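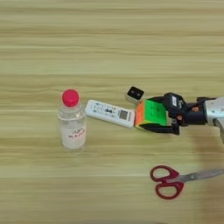

Tsion Wubshet asked me over lunch why we bother wiping the finger pads after every 200 grips when the arm seems perfectly happy without it. A lovely question, and I promised I'd answer it up here!

So — Pondo's pads are black, and dust on black is very hard to see. Smooth things tell you first. A puzzle cube will start to creep long before a pair of scissors does, so please do keep one among your test pieces.

(Pause. Hold up the old pad.)

We wipe, we let it dry for 5 minutes, then we check the two housing screws and run the cube again. If fewer than 95 grips in 100 hold, the pads come off and new ones go on, and I write it in the Clemau book.

Next: cables.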